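Gripper week, part whatever

Quick one because I have to be back at the cell by 2 and I haven't eaten.

So the coin job. I've moaned on here before about flat parts. Anything thin, the fingers either skate off it or pinch the rim and spit it out sideways. The sim version of the cell (we build everything in sim first now, long story, blame the Macapagal job) was doing the same thing as the real one, which was at least nice of it. Same failure both places. Means the model is close enough to be useful.

What was wrong, in the order I found it, not the order that would've been smart:

Finger offset. Somebody, me, had left the old tips in the tool definition when we swapped to the Nakau set. The new tips are a bit longer. So the planner thought it was stopping above the table and it was stopping IN the table. The controller fought it, the wrist twisted a hair, and the grip closed crooked. You could hear it on the real arm, a kind of grunt. Went on for days before I looked at the right number.

Friction. I had one value for everything. Dumb. The finger pads and the tabletop had the same friction, so a coin was just as happy to stay put as to come along. Raised the pads, dropped the table, and straight away it started behaving. Then I had to go back and check I hadn't just made it cheat -- cranking friction til the sim looks good is the oldest trick going and the real pads do not care what you typed. Tamer pulled an actual pad and dragged it across scrap with a spring scale over lunch. His number was lower than mine. We used his.

Closing speed. Too fast. On a cube it doesn't matter, on a coin one finger gets there first and flicks it. Slowed the last bit of travel right down and put a settle of 300 milliseconds before the lift. Feels like forever when you're watching. It's fine. 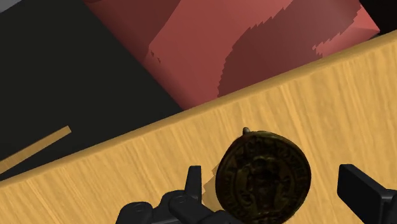
Then contact. The collision shape on the coin was a plain cylinder with the default margin, and the margin on something that thin is a joke, it's like gripping a cookie. So the fingers were stopping on air and the coin looked held when it was barely held. Swapped in a tighter shape, cut the margin, and had to shorten the physics step to stop it buzzing. Everything runs slower now. Agnese is not thrilled, she's the one who shares the machine with me for her overnight runs. Sorry Agnese. I owe you a weekend of compute.

After all that I let it run. 1,523 attempts in sim, start to finish, didn't touch it. 533 of those were with the coin on its rim, which is the pose I care about, because the slot on the Pladari fixture only takes them upright. The rest flat or leaning. I'm not posting a success rate yet, the script that scores it had a bug where a drop in the last second still counted as a hold (found it this morning, of course) so I'm rescoring the lot tonight.

Stuff I did on the real cell while that was going, mostly so I remember:

Wiped the finger pads with alcohol. They were filthy. Do this weekly, it's on the sheet, we all ignore the sheet.

Retightened the left finger. The screws had backed out a quarter turn. Threadlocker this time, the blue one.

Re-homed the gripper cold, then again after an hour of cycling. The zero moves between the two. Not a lot, but a coin isn't a lot either. I've put a re-home in the warmup routine and wrote it on the tape on the controller lid, so no excuses.

Cable at the wrist is rubbing again. Moved the clip back one hole, which gives it more slack at full twist. If it rubs there too I'm calling Warov and asking for the longer one, I'm done being clever with zip ties.

Checked the e-stop. Always check the e-stop. Works.

Still open: the lighting in the sim. Shadows come out all jagged, real stair-steps, and I'm feeding rendered views to the pose estimator so I'd like that sorted before I trust anything it tells me about where an edge is. Probably just shadow map resolution. Tamer thinks leave it ugly, the network should learn to cope with ugly. He might be right -- he usualy is on vision stuff and I usually find out a month later. I want one clean set and one ugly set and then we can argue with numbers.

Also the dark coins. Dark coin, black fingers, the estimator loses the rim completely. Might try lighter pads. If anyone has used the gray silicone ones and they didnt shed everywhere, comments are open.

OK it's ten to. Sandwich at the bench then. Rescored numbers when I have them, plus the config file once I've taken my swearing out of the comments in it.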